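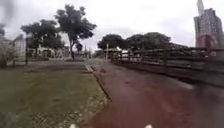 Running the merch side of a band from your kitchen: my tips

I play fiddle in a four-piece and somehow I'm also the record label, the mail room and the T-shirt department, all of it out of a kitchen and half a hall closet. People keep asking me how I store everything and still manage to cook dinner, so I finally wrote some of it down. Take what you like!

Shirts

Roll them, don't fold them. I roll each shirt with the size label facing out, put a strip of masking tape around the middle with the size in big marker letters, and stand them upright in a tub like cinnamon rolls. At the merch table you can grab a medium in the dark with one hand while somebody is asking you where the bathroom is. Folded stacks look great until the first customer wants the one on the bottom.

Throw a bar of plain wrapped soap in the tub if it's going to sit all winter. I used to use dryer sheets, and then Noreen Orakzai (she sings, and she has a nose like a bloodhound) told me our whole stand smelled like a laundromat. Soap is milder.

If you print your own, keep one misprint for testing. I iron the misprint first, every single time, and I have saved at least one good shirt that way.

Records and CDs

Vinyl stands up, always, and never leans. We pressed 200 copies of the Wulorton record and the boxes lived next to the radiator for one whole week before I thought about it. Don't do that. Mine are in the hall closet now, off the floor on two scrap boards, with the heavy boxes at the bottom and the coats pushed to the other end. An old cookie sheet stood on its side makes a good bookend for a half-empty box.

CDs are easier, but the cases crack if you so much as look at them. I keep a stash of empty ones from thrift store discs and swap them in. Price sticker goo comes off with a dab of cooking oil on a paper towel, then a drop of dish soap on a damp one. Take the paper insert out first or you'll get a grease spot on it, ask me how I know.

Packing orders on the kitchen table

Wipe the table and then dry it, and I mean really dry it. Cardboard picks up everything. I put an old flat bedsheet down before I start, which catches the tape bits and keeps jam off the mailers, and when I'm done I take the whole thing outside and shake it.

Set up from left to right: mailers, stiffeners, records, postcards, tape, labels. I write the name on the mailer before anything goes in it. When I did it the other way around I sent Kausar Sial's signed copy to a very puzzled man in another state, and he was nice enough to mail it back.

Cereal boxes make perfectly good stiffeners for posters and lyric sheets. Cut the panels out, trim them a little smaller than the envelope, and put the printed side facing away from the artwork so no ink rubs off on it.

The cash box

I tried a fancy one with a lock and lost the key in July. Now I use a muffin tin inside a lidded cake carrier. Ones, fives, tens and twenties rolled up in the cups, coins in the end ones, guitar picks and a spare pen in whatever is left. The lid clips down and it has a handle! Start the night with $190 in small bills if you can swing it, and write that number on a piece of tape inside the lid so you know what to take out before you count up.

Paperwork

Royalty statements, venue receipts, string receipts, gas. I used to keep them all in a soup pot, no kidding. These days it's an accordion folder with one pocket per month hanging on the inside of the pantry door, and everything goes in the night I get home, even if it's 2 in the morning and I'm still in my boots. Receipts on that shiny paper fade, so snap a picture of them before they go in.

Song splits get their own pocket. Whenever we finish a song we write down who wrote what, everybody signs, and the sheet goes in the folder before anyone opens the chips. Guoqing Zhong, our bass player, thought this was a bit much for a tune called "Pasero" that took us an afternoon. He's come around.

A few odds and ends

Binder clips hold a tablecloth on in the wind better than tape does.

Bread bag tags make good cable labels, and they come in enough colors for everyone to have their own.

Save the silica packets out of shoe boxes and toss them in with the posters.

A tension rod across the closet holds hanging shirts for photos, and you can take it down when company comes.

Stop packing after 5 orders and stretch your back. The rest will still be there after a cup of tea.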